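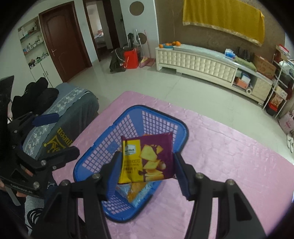 June, snack sorting, 4:10 pm

Moved everything out of the Hellinlow carton and I'm so happy with how much easier it is to find things now! Touran wanted one basket per flavor, but we only have 2 baskets so I went by bag color instead, and wow, it works. The blue basket on the pink cloth gets the purple bags (the ones with golden crisps printed on them and the yellow strip on the left) plus the light blue packets, and even half hidden at the bottom a light blue one is easy to spot through all that grid. Crinkly bags go in upright from now on, they slide over if you lay them flat.

Still to do: ask Shahla if the second basket can live by the door. Price slip no. 1087 goes to Bahman. Try the same thing with the tea, I can't wait!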